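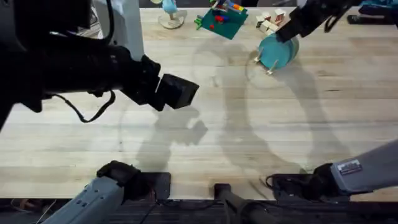 The Trultgate workshop opens its doors to the public twice a year, and the October open day is the busier of the two. By mid-morning the line ran out past the loading bay and halfway to the Garnville bus stop. I had arranged to speak with the technician who runs the tabletop demonstrations, and we talked between groups, with a fair bit of stopping and starting.

She has worked at Trultgate for five years. Before that she repaired packaging equipment at a plant in Plurthorpe, and she still talks about machines the way a repair person does, starting with what goes wrong.

"Cables first," she said. "Then fingertips. People ask me about the software and I'm happy to talk about it, but most of my week is cables and fingertips."

The project is called Nkuna. It is a set of two-armed stations where the arms practise handling small household and classroom things. The workshop keeps a catalogue of the objects it uses, and there are 1229 entries in it. Many are toys. I asked why.

"They're cheap, they're light and they come in a lot of shapes," she said. "A wooden cube is easy. A peg is harder. Anything round and flat is a nuisance, and we have plenty of those."

Visitors were allowed in small groups, and most wanted to know the same thing first, whether the robot would beat a person at the job. She gave the same answer each time, that it would not, and that a child of four would be quicker. Some of the parents looked let down. The children mostly took it as good news.

I asked whether the open days are worth the trouble. She thought about that for a while.

"We lose two days of work each time, one to tidy up and one to put everything back the way we like it," she said. "But you hear good questions. Last year a retired baker asked me how the arm knows when it's holding something too hard. We had a long talk about dough. I went back and changed the way I explain grip to new staff."

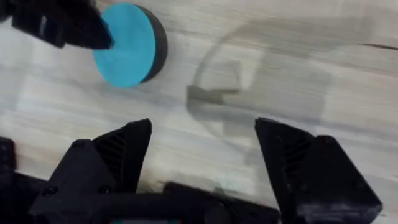

Flat objects came up again after lunch, when I asked her to go through what makes one grasp harder than another. She said the trouble begins with the table. A disc lying flat gives the fingers only its side wall to hold, and if they come down a little off they push it along the wood. She used the blue-topped disc with the black sides to explain it, pointing out how one gripper's fingertip comes in at the left edge of the blue while the other gripper keeps its two fingers spread wide. The ridges on the inside of those fingers are there for friction, she said, and they wear down.

"You can feel it with your thumb before you see it," she said. "When they go smooth, we change them. I don't wait for the 500 hours it says on the maintenance sheet."

She is also particular about light. The overhead lamps at Trultgate were moved last winter, and she is still not satisfied with them. The arms cast large shadows over the table, and a shadow can sit right where a camera needs to look. Her own view is that the shadows should stay. A kitchen or a classroom will have them too, and there is no point in practising under perfect light.

Her manager disagrees. They have gone back and forth on it since spring, she said, and for now the lamps stay where they are.

I asked what she would change if money were no concern. I expected her to say faster arms or better cameras. She wanted a second storage room.

"Everything has to go back in its bin," she said. "Cubes with cubes, pegs with pegs. If one peg goes missing I'll be on the floor looking for it at six o'clock."

The last group of the afternoon was a school class from Garnville. One boy asked if the arms ever get bored. She told him no, but the people do, and then she showed him where the emergency stop was - he had been looking at it for some time. He was allowed to put his hand near it but not to press it.

The next open day is planned for April. Entry is free, and groups from schools are asked to book ahead through the front office.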